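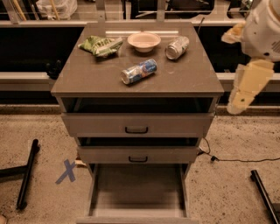 Notes for the workshop talk, August. Keep to 20 minutes, leave time for the drawers.

Opening

Good evening. I'm Shahnaz Sheikh. Gayan Fakir and I have been building a one-armed tidying robot at the Hustthorpe shared workshop. We call it Brevel. Tonight is about the job we gave it, which is putting things into drawers and closing them.

(Ask who has built an arm before. Wait for hands.)

The cabinet

Three drawers, gray, black recessed pulls. We chose it for the flat top and the plain fronts. The pulls are the hard part. They are dark, set back into the panel, and a fingertip has to get in behind the lip before anything moves. A bar handle would have saved us a month.

The top overhangs the drawers a little on each side. Mention this early. When the arm comes down past the edge to reach the top drawer, the elbow has to stay well out to the right. Our first planner ignored the overhang and knocked the slab every time.

The objects

Cans lying on their sides, a shallow bowl, a crumpled snack bag. Cans are easy to grip and easy to roll away. The bowl we pick up by the rim. The bag is the worst because it has a different shape every time you put it down. Gayan wanted to drop it from the set. I kept it in.

The floor

Blue tape X on the carpet. Put the tape down before you do anything else. We lost a whole evening to a cabinet that had shifted by the width of a thumb.

Numbers

We logged 700 runs. The bag failed in 121 of them — more than everything else put together. Closing a drawer that was already nearly shut failed nine times, all with the middle one.

(Pause here. Someone will ask about the middle one. The arm judges a narrow gap as closed. We now push every drawer at the end, open or not.)

What I would change

Softer finger pads. A shorter forearm. Tharindu Jayasinghe cut us a new set of pads last month and they grip the bowl better, but I have not run the full set with them yet, so don't promise anything.

Thanks

Ayten Akbulut for the wiring. Azadeh Daneshvar for the drawer code, which she rewrote twice.

Questions. If there are none, go back to the bag and show the grip settings.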